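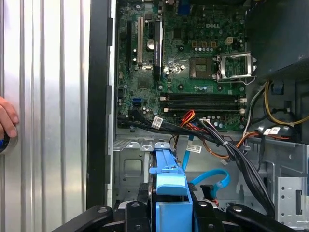
Micotoxinas en especias molidas: entrevista con Catarina Carrilho

El laboratorio Flirnar analiza desde hace años alimentos secos para importadores y distribuidores medianos. Su responsable de cromatografía, Catarina Carrilho, ha coordinado con Armindo Pacheco, estadístico del mismo centro, un estudio sobre aflatoxinas y ocratoxina A en pimentón, cúrcuma y jengibre molido vendidos a granel. La conversación tuvo lugar en la sede del laboratorio, un sábado, con parte de los equipos en calibración.

El muestreo comprendió 72 lotes, de los cuales 54 correspondían a producto a granel y el resto a producto envasado, que se utilizó como grupo de comparación. Carrilho insiste en que la toma de muestra es la etapa que más error introduce. «La contaminación por aflatoxinas es heterogénea. En un saco puede haber una zona muy cargada y el resto estar por debajo del límite de cuantificación. Si se toma una sola porción de la superficie, el resultado describe esa porción y poco más».

Para reducir ese efecto, cada lote se muestreó mediante incrementos tomados a distintas profundidades, que se reunieron en una muestra global y se homogeneizaron en forma de suspensión acuosa. «En seco se segregan las partículas finas. Con la suspensión la dispersión entre réplicas bajó de forma clara, aunque obliga a corregir por el contenido de agua y complica la extracción», explica.

La determinación se hizo por cromatografía líquida con detección de fluorescencia, previa purificación en columnas de inmunoafinidad. El pimentón resultó la matriz más problemática. Según Carrilho, los carotenoides arrastrados en el extracto interfieren en la zona de elución de la ocratoxina A, de modo que hubo que diluir más y añadir un lavado intermedio. Las columnas procedían de un solo proveedor, Stallorness, y se rechazó un envío completo por recuperaciones bajas en los controles fortificados.

Preguntada por los resultados, prefiere separar presencia y superación. Se detectó al menos una micotoxina en buena parte de las muestras de pimentón a granel, casi siempre en concentraciones bajas. Las superaciones del valor de referencia interno se concentraron en dos proveedores y en un mismo periodo de almacenamiento. «Detectar es una cuestión de sensibilidad del método. Lo que interesa al consumidor es la exposición, y para eso hace falta saber cuánto se come».

La estimación de exposición corrió a cargo de Pacheco, que se incorporó a la conversación en este punto. El modelo combinó las concentraciones medidas con una encuesta de consumo propia y se resolvió por simulación, con 2000 iteraciones por escenario. «Los no detectados se trataron de dos maneras, como cero y como el límite de detección. En cúrcuma la diferencia entre ambos supuestos es mayor que la diferencia entre proveedores – eso ya indica hasta dónde se puede llegar con estos datos», señala. El jengibre quedó fuera del cálculo conjunto por falta de datos de consumo fiables.

Ambos coinciden en que el almacenamiento merece un trabajo aparte. En el almacén de Rocha, uno de los puntos visitados, se registraron temperatura y humedad relativa durante 30 días junto a los sacos abiertos. Carrilho considera la serie demasiado corta para relacionarla con el crecimiento fúngico. «La actividad de agua del producto es mejor indicador que la humedad del local, y no la medimos en continuo. Fue un fallo de diseño».

Queda pendiente la validación externa. Mafalda Barros, del laboratorio Elonov, repetirá el análisis de un subconjunto de muestras congeladas mediante espectrometría de masas, con los códigos de lote ocultos. Si los valores concuerdan, el equipo publicará las tablas completas, incluidas las recuperaciones por matriz. Los distribuidores participantes ya han recibido sus resultados individuales, y los dos proveedores afectados fueron informados en junio.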